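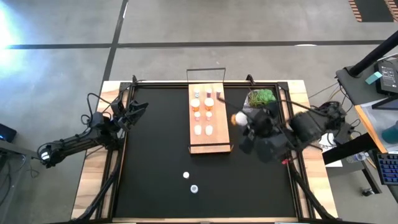

Cell from overhead, both arms in view, tray in the middle.

Search this repository Go to file

# norov-cell

Setup and upkeep notes for the two-arm table, plus the episodes we've recorded on it so far (2813 of them). I'm Adwoa, I look after the cell, so moan at me if something's out of date!

## Before you switch on

The left arm's base clamp works itself slack over a long day. Nip it up with the 5 mm key, then give the arm a gentle shove at the elbow. Any creak at all, do it again.

Cables next. The left arm's bunch loops out to the floor on that side and I've trodden on it more than once (sorry, Mansa). Keep it clear of the elbow. The right arm's run goes back towards the desk and mostly behaves itself.

## Homing

Tray upright, handle end at the top, then run `home_both.sh`. Left goes first. If the right gripper stops short of the tray, its zero has drifted and you'll want `rezero.py --arm right`. Mine was out by 73 ticks after Lamisi swapped the finger pads, so do it after any pad change too.

Lids and caps left on the black surface don't bother homing, but clear them before you record.

## Known niggles

- Left gripper sometimes opens a bit late. Power cycle it, wait, try again.
- Episodes up to 656 used the old pads and slip more. I've kept them in.
- Don't shift the table off its spot or you're redoing the overhead calibration. Ask Juwita, she's quicker at it than me.

Last checked over 2024-08-17.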